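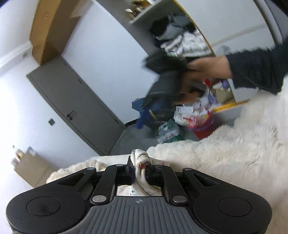

Ó Dubhghaill
Contributing editor, freshwater angling

Sternstead rig

The Sternstead rig is a bottom-fishing setup for walleye and channel catfish, used mostly from anchored boats on lakes and slow rivers. It consists of a sliding sinker, a short stiff leader and a small float pegged close to the hook, so that the bait hovers just off the bottom. Supporters describe it as a separate class of rig. Many anglers regard it as an ordinary slip-sinker rig with a float added, and the difference between the two is hard to find on paper.

Name and origin

The name comes from Sternstead, a lakeside town whose bait shops sold the rig ready-tied on cardboard. The usual story holds that it was worked out by local guides during a cold October when fish would not chase a moving lure. No log, catalog or club newsletter from the period has been produced to back this up. A rival account places the rig first on Lake Vukora, where something very similar was sold under the plain name "short floater." Both towns claim it on their welcome signs.

Construction

The main line passes through an egg or walking sinker and is tied to a barrel swivel. The leader is heavier than the main line, which goes against common practice, and the float is held in place with a piece of toothpick. Most printed versions call for 2 hooks, the second tied a hand's width behind the first. Some lakes limit anglers to a single hook per line, and the rear hook is then left off. Users seldom report that this makes any difference to the catch, a point that sits badly with the claim that hook spacing is the secret of the design.

Claims and testing

The rig owes much of its reputation to packaging. Pukum, a tackle maker that sells a pre-tied version, printed the line "83 percent more hookups" on its early cards. The figure was traced to a single outing in which the company's own staff fished both rigs from the same boat. It was dropped from later cards, though it still turns up in forum posts and shop displays.

A club comparison on Lake Vukora logged about 300 bites on Sternstead and plain slip-sinker rigs. The plain rig did slightly better in clear water and slightly worse over weeds. Neither gap was large, and the anglers knew which rig they were holding – a weakness the club's write-up mentions only in a footnote.

Use in competition

Tournament anglers rarely use the rig. It is slow to cast, tangles in wind and ties a boat to one spot, all of which cost time under a clock. It remains common in Sunday club outings and among shore anglers, who value that it can be left alone in a rod holder.

See also: slip sinker; floating jig head; three-way rig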